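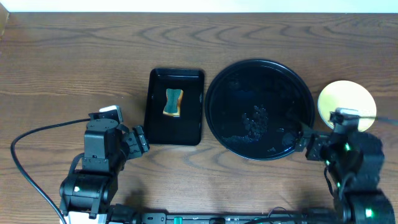

18th August: handling rules, second draft

Spent the morning on the dish-clearing procedure for the two-arm bench. Ramil Macaraeg wants it short enough to tape beside the power switch. The first draft ran to 2000 words and he stopped reading at the cable section.

Rule 1 is now start position. Sponge in the tray, both grippers open and clear of the dishes, cable loops outside the reach of either wrist. Shadi Bataineh asked for a fixed distance. I left it as "clear" until we have measured the Tellarari mounts.

Rule 2: one arm in contact with a plate stack at a time. The other may hover. Hiếu Hà objects that this slows the cycle. It does, and I have kept it.
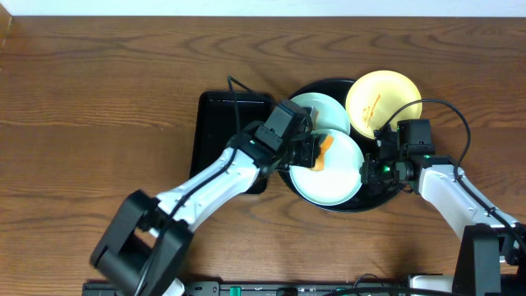 Left gripper at the orange piece, right gripper waiting near the stack.

Rule 3 covers wrist views. An operator may not judge a grasp from the wrist view alone where the plate is overexposed. Check it against the head view before closing the fingers. Thu Lý wrote the wording and I only cut the adverbs.

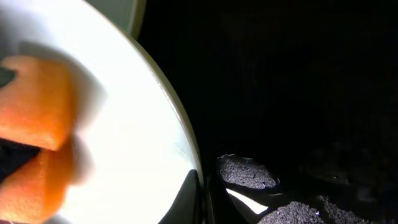
Wrist view: bright white surface, deep shadow to the right.

Open question on granular waste. The May version says nothing about it. Shu-fen Tai proposes that it be logged separately from solid food, with its own failure code. Agreed in principle. Code 242 is free.
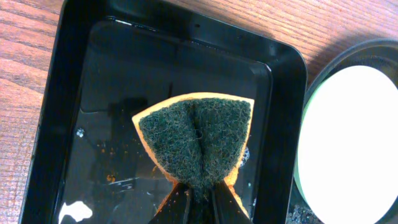 2 min read

Rule 4, sponge. Pinch at the middle, across the short side. Keep the wrist module out of the water. Suds and crumbs in the tray are acceptable, but change the water after five runs regardless of how it looks.

Limits for grip force are still missing. Budik's sheet gives motor current only, so the conversion has to be done on our side. Tomorrow: load cell, then renumber everything to match Trình.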